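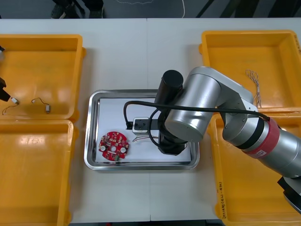 I've been sorting out how we deal with post, bills and paperwork at home, and a few people asked me to write it up. It's a short thread and none of it is clever.

I started in September with 548 loose sheets. I know the number because I fed them all through the scanner at the library and it keeps a tally. Most were from Vundau, our old gas supplier, who sent the same tariff letter over and over.

First job was throwing things out. Anything from a closed account went, once I'd checked the final balance was nil. Manuals went too, apart from the boiler one. The Sartori oven manual is online and easier to search there.

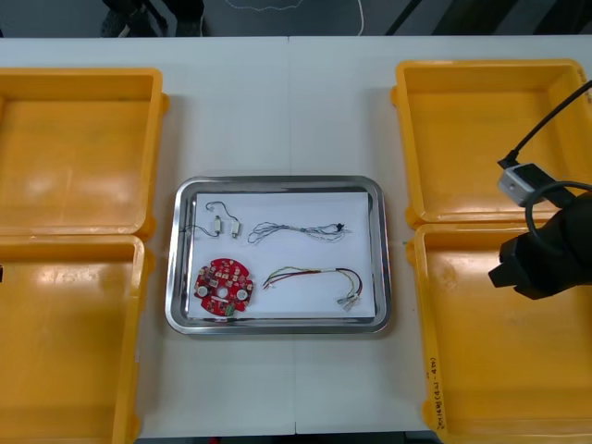 Paper needs somewhere to land on the day it arrives. Ours used to go on the stairs, then behind the toaster. What you want is a middle spot for new post and a few places for it to move on to. Four yellow trays with a steel one in the centre, as in the photo, is the right sort of layout – new post in the steel, then out to pay, reply, file or shred. Shallow is good. Deep ones fill up and you stop looking at the bottom.

I empty the middle one every evening before washing up. It takes 2 minutes if I haven't skipped a day.

Bills next. I moved every direct debit to the 3rd of the month. Most firms let you do it over the phone. Erkix, who do our broadband, wanted it in writing, so that one took until October.

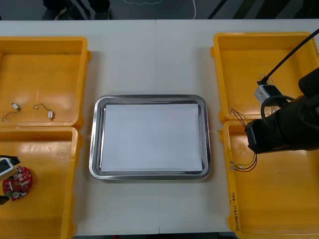

The water bill is the only one I still pay by hand. It comes twice a year and I like to check the meter reading against it. Last time they'd estimated it far too high.

Arturo Rinaldi asked how long to keep payslips. I keep mine until the tax year is settled and then a good while longer, in one envelope per year. He keeps his in a biscuit tin with no order at all and has never lost one, so do what suits you.
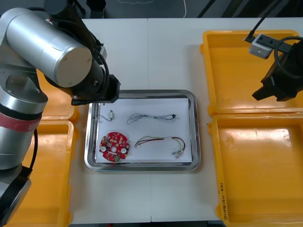

Passports, birth certificates and the house deeds live apart from everything else, in a zipped folder on the top shelf of the wardrobe. Everyone in the house knows where it is. I'd still like a fireproof box but haven't bought one.

Still to do: the car file, my mum's pension letters, and a long argument with Grinness over a parcel locker fee. I'll add to this thread when the fee comes back.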